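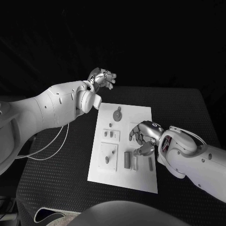

Two-arm bench, hand comparison: pre-run inspection
Site: Sistcombe lab, bay 5
Date: 19/12/2024
Hands fitted: Stestier pair, trial against the Plaker two-jaw set
Checked by: Harpreet Cloutier and Keegan Gagnon

1. Emergency stop within reach of both seats - PASS
Pressed and reset from each side. Lovely positive click on the new button.

2. Arm shells and screws - PASS
No cracks found. Keegan went over every screw on the forearms with the driver.

3. Cable slack - PASS WITH COMMENT
White cables run free through the full reach. The left one makes a wide loop on the mat, so watch it when you bring that arm back low. I'd like a clip there before May.

4. Board seated on mat - PASS
Pushed from all four sides and it stayed put. The dotted mat is a big step up from the bare top! 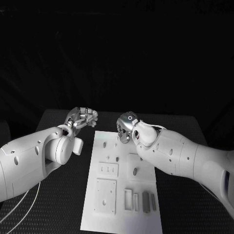

5. Hand-to-hand clearance - COMMENT
Slow speed only until Garnet Li has signed the new limits in the Lemieux controller. The old limits were set for the Plaker jaws, and fingers need a good deal more thought. Log entry 608 has the values we want to try.

6. Finger joints, full curl and open - PASS
Ran 24 cycles on each hand. Smooth and quiet, and a real pleasure to watch after months of jaws.

7. Contact between hands - REPEAT BEFORE EACH RUN
Stop at once if the motor current climbs. Keep your own hands behind the line.

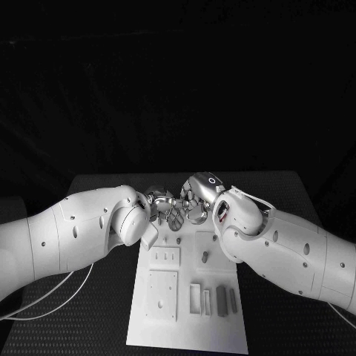 Item 7: hands together over the top edge of the board, slotted plate below.

8. Camera view of pegs and plates - PASS
Good contrast against the white board. The black curtain helps as well - please leave it drawn.

9. Approach to small pegs - PASS WITH COMMENT
One arm works, the other parks high and clear of the board. Use pose 31 for parking.
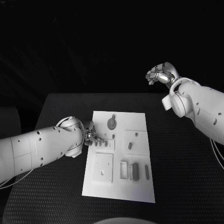

Arben Todorova
Bench safety lead

I'm happy for the trial to go ahead at slow speed, with item 5 left open. The fingers can come at a peg from angles the jaws never could, and I can't wait to see the side-by-side timings. Please fit the cable clip, then send the signed limits to Mervin Fortin so he can file them with this sheet.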